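The Small Tube with the Green Cap

By Thaís Caldeira

When I moved from Nurnport to Otudley to work in a water laboratory, I expected to learn about rivers. For the first month I learned about tubes. My supervisor, Mrs. Bélanger, gave me a drawer, a marker and a roll of tape, and told me that whoever can not keep a tube in order should not be allowed near a river. I was a little offended. I had a diploma and I had read many articles.

The drawer held conical tubes, the kind with a pointed bottom and a screw cap. People who have never worked in a laboratory usually imagine the round glass test tube from school, which is heated over a flame and sometimes breaks. The conical tube is a plainer object. It is clear plastic, it is marked along the side with a scale, and in most places where I have worked it is thrown away after a single use. Our laboratory bought 3,274 of them in my first year, and I know this figure because I was the person who wrote the orders.

With such a quantity, the place where the tubes stand becomes important. A conical tube can not stand by itself on a table. The moment you put it down it is lying on its side and rolling in the direction of the floor. So there is always a rack, and about racks every laboratory has strong opinions. I have seen wire racks, foam racks, racks made from the cardboard the tubes were delivered in, and one rack at Hirnov that a technician's father had drilled from a piece of kitchen shelf. It served for 26 years and it was still in use when I visited.

My own preference is for two levels of holes. The upper level holds the tube by the body and the lower one keeps the end from swinging, so the tube stays straight even if the hole is somewhat generous. I also like a strong colour. A pale rack on a pale bench disappears when you are tired, and then you put your sleeve in it. Orange is very good for this purpose, and green caps are easy to find against it.
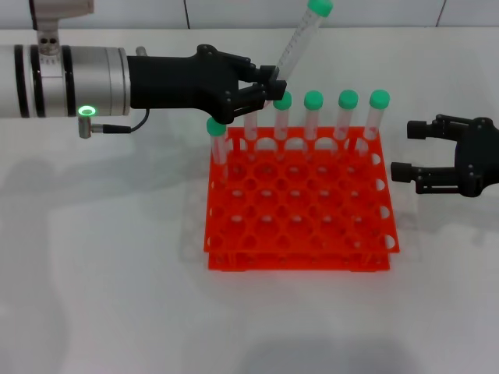 The row and the one in front

Mrs. Bélanger filled a rack the way other people lay a table. The tubes that were waiting went to the back row, in a line. The tube she was working on had a place of its own at the front corner, away from the rest. If the telephone rang, she could leave the bench, talk for half an hour about invoices, and come back knowing which tube was in her hands before.

I thought this was only her habit until October, when the heavy rains came and we received 641 samples in one week. There were four of us at two benches, and we were passing racks from one side to the other without speaking much. I had made my own system, in which the finished tubes went to the left and the unfinished to the right. My colleague across the bench was facing me, so her left was my right. You can imagine the result. We repeated a whole afternoon of work, and the next morning I was using the back row and the front corner like everybody else.

There are other habits I keep from that time. I take hold of the tube by its body, below the cap, and lift it straight until it has left the rack completely. Only after this do I permit myself to tilt it. New people tilt too early, the tube catches at the hole, and the rack comes up together with it. I also leave an empty hole between two tubes when there is enough space, for my fingers are not small.

A cap should be turned until it stops and then left in peace. Many beginners give it one more turn for safety. The next person must then fight with it, and the fight ends suddenly, usually over the notebook. The fine ridges on the side of the cap are enough for a gloved hand. If they are not enough, somebody was too strong.

I was taught never to lay a cap on the bench with its open side down. In Otudley we held it between the last two fingers while the rest of the hand was pouring. It took me a long time to learn, and during this time I dropped caps into places I prefer not to mention. My daughter, who has watched me open jars in the kitchen, says I still do it with the olives.

Reading the side

The numbers are the part of the tube I have come to like the most. They go up in millilitres, one after another, with shorter lines in between. Between two numbers near the top the distance is regular, and your eye learns it quickly. In the point at the bottom the tube becomes narrow, so one millilitre there takes more height, and a person who is used to the straight part will guess badly.
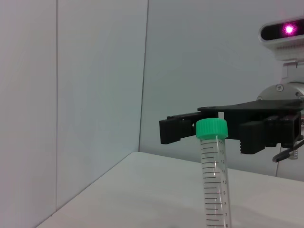 A green screw cap, and the scale running down from 14.

To read the scale well, you bring your eye to the level of the liquid. You do not bring the tube up to your eye, which is what everybody does first, because the hand is never as steady as the rack. I bend my knees. After a day of this the knees have their own opinion, and for that reason there was a low stool beside each bench in Otudley, and a small quarrel about who had moved it.

The printing is thin and it does not love alcohol. If you wipe a tube with too much enthusiasm, the lines become faint, and you will be standing at the window trying to decide between a seven and a nine. For the same reason I write my labels on tape and not directly on the plastic. The tape goes on the side opposite the numbers. It looks like a very small thing, but I once opened a box of 700 archived tubes in which each label was covering the scale, and I spoke to that box in Portuguese.

A drawer of my own

I left Otudley in June 2009, and Mrs. Bélanger gave me a rack as a goodbye present, wrapped in the bench paper we used for spills. It is on my desk at home now. It holds pencils, one thermometer and the paintbrushes of my daughter, who puts the wet ones in the back row. She has not been told to do it.

At my present work I am the one who gives the drawer to the new people. They look at me as I must have looked at Mrs. Bélanger, polite and a bit insulted. I give them the marker and the tape, I show them where the spare caps are kept, and I ask them to fill one rack while I go to answer the telephone.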